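Giscombe Paper and Cardboard Work
Data card, version 2

Summary
This collection is about small craft work done by hand at a table: cutting, tracing, folding and gluing of paper and cardboard. It was put together in Lesevness between March and June. It has 1,794 clips, and 1,447 of them have a written note in English. The other clips have only the task name.

Contents
Every clip belongs to one task. The tasks with the most clips are these:
cutting on a backing board, 696 clips
folding and creasing, 600 clips
The remaining clips are gluing, tracing and cleaning of the table after work. Clip length is very different from task to task. Gluing is the longest, up to four minutes.

Materials
Paper is mostly used paper, with print on one or both sides. Cardboard comes from old boxes, and we did not trim it to one size. Knives, scissors and rulers are what people have at home, so the models are mixed. Please do not expect the same tool in two clips of the same task.

Work on a backing board
The paper lies on a piece of cardboard, and the cardboard lies on the table. One hand holds the board and the other hand works on the paper. Shapes are simple: strips, circles, arches, house fronts.
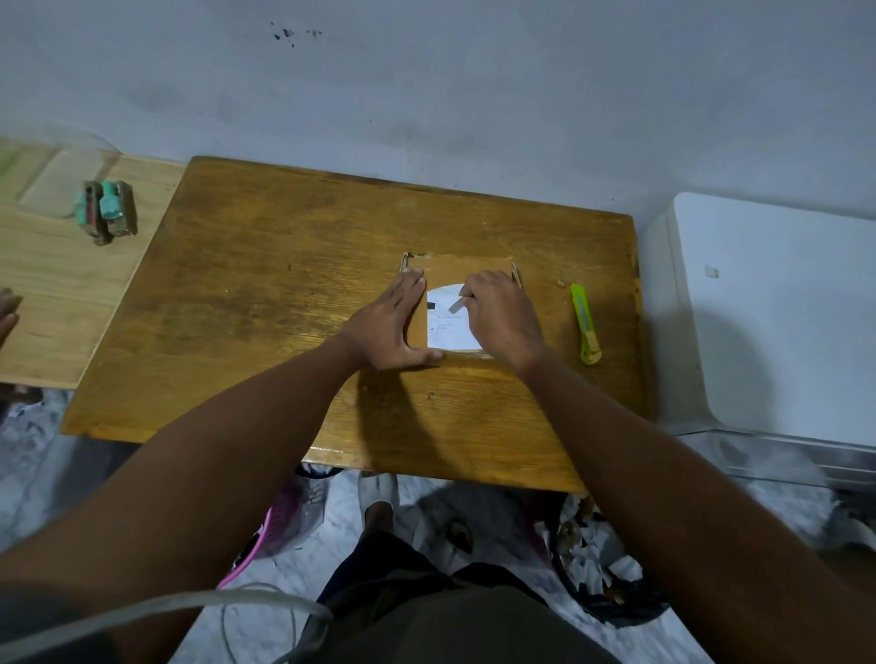
Bühler asked if the cardboard under the paper should be labeled as material or as tool, and wrote that in version 1 both were used. In version 2 it is always "support". If the same cardboard is later cut into a shape, the label changes to "material" from the first cut.

Notes
The notes are one or two sentences in the present tense. They name the hand (left or right), the object and the action. When the annotator was not sure what a small object is, the note says "small item" and we left it so. The word "blade" is used only when the blade can be seen clearly.

Known problems
Some tracing clips start after the first line is already drawn.
Printed text on the paper is often too small to read and is not transcribed.
Folder names from the Navel export still have the old spelling "carboard". We keep it, so that old scripts work.

Changes
Version 2: new support label, corrected notes for folding.
Version 1: first release.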